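4 Arbeitsplatz und Greifer einrichten

Dieser Abschnitt gilt für die Tischzelle Kingi mit einem Arm vom Typ PiPER, Zweifingergreifer und Kamera am Handgelenk. Die mechanische Montage nach Abschnitt 3 muss abgeschlossen sein.

VORSICHT: Quetschgefahr zwischen den Greiferfingern. Vor allen Arbeiten am Greifer den Arm in Ruhestellung fahren und die Versorgung trennen.

4.1 Rasterunterlage auflegen

1. Tischfläche reinigen und trocknen lassen.
2. Unterlage mit der bedruckten Seite nach oben auflegen und bis an die Wand schieben.
3. Unterlage von der Mitte nach außen glatt streichen. Leichte Wellen in den Linien sind zulässig, Falten nicht.
4. Prüfteile im hinteren Bereich ablegen, Becher seitlich davon.
5. Kamerabild am Handgelenk aufrufen. Die hintere Kante der Unterlage muss zu sehen sein. Ein Greiferfinger darf in die untere Bildecke ragen, solange er die Prüfteile nicht verdeckt.
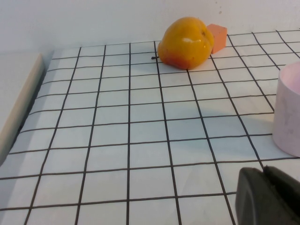 Purkham merkt dazu an, die Unterlage habe sich bei ihnen nach einigen Wochen verschoben, bis sie an den vorderen Ecken mit Klebeband gesichert wurde. Das ist zulässig, sofern das Band keine Rasterlinie überdeckt.

Hinweis: Nach jedem Verschieben der Unterlage ist der Abgleich im Programm Pida zu wiederholen. Die alten Werte werden dabei überschrieben.

4.2 Kabel führen und Greifer prüfen

1. Kabel am Armglied vor dem Flansch mit einem Kabelbinder befestigen. Den Binder nur so weit anziehen, dass sich das Kabel von Hand noch verschieben lässt.
2. Am Handgelenk eine freie Schlaufe lassen. Zu kurze Kabel ziehen beim Drehen am Stecker.
3. Handgelenk langsam von Anschlag zu Anschlag drehen. Kein Kabel darf spannen oder zwischen die Finger geraten.
4. Schrauben am Greifer auf festen Sitz prüfen. Lose Schrauben einzeln herausdrehen, reinigen und mit Sicherungslack wieder einsetzen.
5. Becher auf die Untertasse stellen und den Greifer von oben an den Rand fahren – ein Finger innen, ein Finger außen.
6. Greifer mit Kraftstufe 2 schließen. Gibt der Rand sichtbar nach, die Öffnungsweite im Programm korrigieren und den Schritt wiederholen.

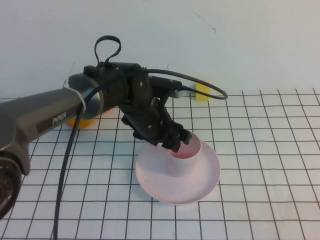

Seite zuletzt geändert: 25. Dezember 2021

4.3 Grundstellung über dem Tisch festlegen

Die Grundstellung ist der Punkt, von dem aus jeder Griff beginnt. Sie wird im Tippbetrieb angefahren und unter der Programmnummer 786 gespeichert.

1. Tippbetrieb wählen, Geschwindigkeit auf die niedrigste Stufe stellen.
2. Finger senkrecht nach unten ausrichten.
3. Arm absenken, bis die Fingerspitzen knapp über der Tischfläche stehen. Die Unterlage darf nicht berührt werden.
4. Abstand zu Becher und Teller prüfen. Beide müssen so stehen, dass der Arm sie beim Anheben nicht streift.
5. Position speichern, Arm anheben und die Position zweimal erneut anfahren.

Weicht die Stellung ab, meldet Pida den Fehler 2881. In diesem Fall die Klemmung am Sockel nachziehen und ab Schritt 2 neu beginnen. Ersatzklemmen sind bei Ustico erhältlich.

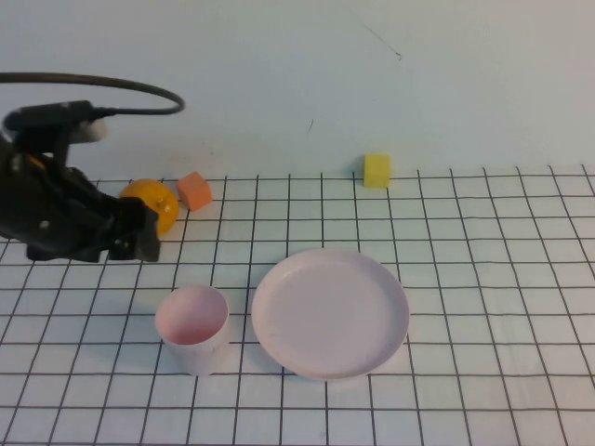

Muss die Grundstellung nach einem Wechsel der Greiferfinger neu gespeichert werden?
Nach jedem Fingerwechsel ist sie neu zu speichern, auch bei Fingern gleicher Bauart. Der Abgleich der Unterlage bleibt gültig, wenn diese nicht bewegt wurde.

4.4 Regelmäßige Pflege

Fingerspitzen mit einem fusselfreien, leicht feuchten Tuch abwischen. Keine Lösungsmittel verwenden. Kabelbinder und Steckverbindungen im September zusammen mit der Jahresprüfung kontrollieren – brüchige Binder sofort ersetzen. Weiter mit Abschnitt 5, Probelauf.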